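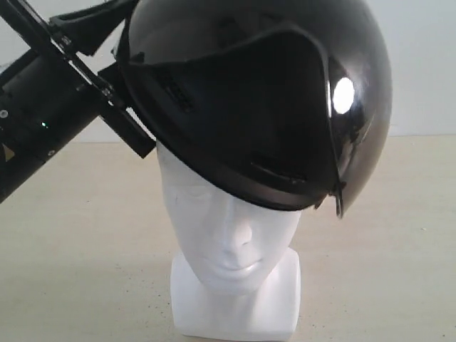 How many demonstrations should an operator record before a task is sent for training?

The Clolley site asks for 40 accepted demonstrations per task. Rejected attempts do not count toward this number and should be deleted at the end of the shift.

Recording a demonstration by remote control

These instructions apply to the helmet placement task and to any other task in which the arm handles a rigid object with a curved surface. Operators must have completed the Batine introductory session.

Before recording

Place the mannequin head on the table with its face toward the front camera. Set the helmet in the starting position given on the task sheet. Move the arm to its home position and open the gripper fully. Confirm that the leader handle and the arm move together before you approach the helmet.

Recording

1. Start the recording, then wait 2 seconds before moving the handle.

2. Bring the gripper to the side of the shell at a steady speed. Avoid contact with the visor area.

3. Close the gripper until the pad rests against the shell. Glossy shells slip easily - if the grip shifts, stop and mark the attempt as rejected.

4. Guide the helmet onto the head and make small corrections to its tilt. Pauses are acceptable, but do not reach in with your free hand.

5. Open the gripper, withdraw the arm along the path it came in on, and end the recording.

Checking the result

Play back each demonstration once. Accept it if the helmet stays on the head after release and the base has not moved. Vary the starting angle of the helmet between demonstrations, within the limits on the task sheet.

Accepted files are uploaded to the Cladon folder under task number 204. Chin-strap tasks use number 216 and have a separate procedure. Questions about rejected attempts should be sent to Eglė Dzene.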